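**Braton bench arm: demo days, hire and what you get for the money**

The Braton is a small black arm with a two-finger gripper, built by Sesberg for people who want to teach a machine a job by showing it the job. We sell it, we hire it out, and several times a year we clear the front room at Damik and let anyone come and watch it play house. Adults are welcome. They generally push to the front anyway. 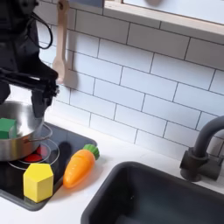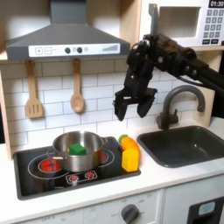

The kitchen task is the one visitors ask for, so it runs most of the day. A block goes into the pot, a block comes out of the pot, and a crowd of grown professionals holds its breath as if somebody were landing a plane. Letay Araya runs the desk and will tell you what the arm is trying to do, including when that differs from what it is doing. If you'd like a turn at the controls, put your name on her list. Turns last as long as it takes you to drop something, with an upper limit of ten minutes.

**In the crate**

- Arm with parallel gripper fitted
- Power supply and one cable that is long enough, plus one that isn't
- Bench clamp (fits tops up to 60 mm thick)
- Spare finger pads
- Wolde software on a stick, with a printed quick-start sheet

The play kitchen is not included. We get this question at every open day. You can buy one at a toy store like everybody else, and you'll enjoy explaining the receipt to accounting.

**What it's good at**

Picking up small things with sides. Putting them down in a place you've shown it plenty of times. Doing this again after lunch without sulking. At our July open day it made 400 attempts at the pot task and got 132 of them wrong, mostly in the first hour, before Ibsa Gashaw noticed that the clamp had worked loose. He has asked us to mention that he wasn't the one who tightened it.

**What it's less good at**

Grapes. Paper napkins. Anything a visitor pulls out of a handbag and says "try this." Bring your own object by all means, but keep it smaller than a coffee mug, and don't bring your phone unless you've been wanting a new one.

**Hire and purchase**

Hire is by the week and includes a morning of training at our place or yours. We take a deposit of 1000, returned when the arm comes back with both fingers. Purchase prices depend on the clamp, the warranty and whether you want Wolde updates after the first year, so ask for a quote. If you hire first and then buy, the first week's hire comes off the bill.

**Coming to see it**

Next open day: 14/11/2020, doors at ten, last run at four. Entry is free but places are limited, so please email Letay with the number in your party and any access needs. School groups get the first hour. Parking is behind the building, next to the dumpsters, and coffee is in the front room. Please keep your cup off the arm's bench, as it has no opinion about what is and isn't part of the task.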